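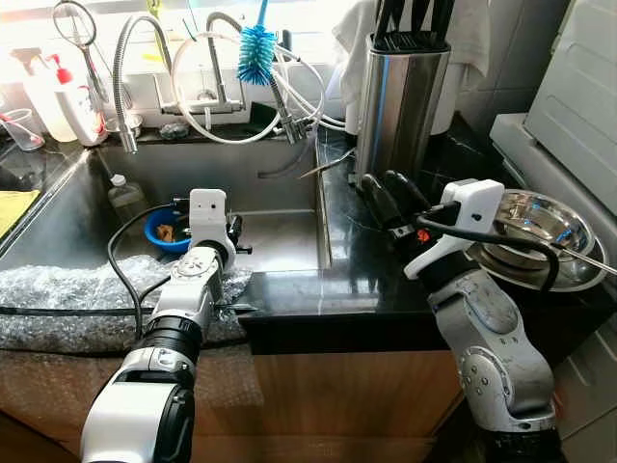 The ferry left Wirnska at ten past six and Vilja was not on it. She'd run. Bag banging on her hip, one shoe undone, the whole hill down past the church, and then the gap of gray water getting wider and the deckhand already coiling rope. So back up the hill. Back to her aunt's kitchen, where she'd left the blue bowl in the sink with the scraps still in it, thinking someone else would deal with it, and the bubble wrap over the counter edge from packing the clock. Well. She would deal with it now.

The clock was the problem. Built in 1810, or that's what Aunt Plovo always said — everyone called her Plovo, after the village, never her real name. It had to be at Kleinschmidt's before they shut for June. Rin Murakami had called twice about it. Rin didn't call twice about things.

She set the bag on a chair. Listened. Still ticking in there, muffled, through two sweaters and a towel.

Phone.

"You missed it," Rin said.

"How do you know?"

"You're breathing like that."

"Next one's in the morning."

"Kleinschmidt closes tonight, Vilja. I told him 647. He wrote it down. He had his pen out."

647. For a clock that ran 13 minutes slow every day of her life. Her mother had been late to school because of it, then late to work, then late to her own wedding, and Plovo wouldn't let anybody fix it. You get used to it, she said. You just add.

Vilja looked at the bag. Looked at her watch. Then at the bag again.

"Which time did you check this morning?" Rin said. "Tell me you didn't go by the clock."

She didn't answer. She had packed it at the last minute, that was the thing, she'd looked right at its face and thought, plenty of time, and wrapped it up.

"Vilja?"

"Tell him no."

"What?"

"Tell him I'm sorry abuot the pen."

She hung up before Rin could start. Unzipped the bag, got the towel off, one sweater, the other. The nail was still in the wall over the table. It took her three tries to find the hook on the back, her hands were shaking a bit, from the running probly.

Then she ran the hot tap and rolled up her sleeves and did the bowl.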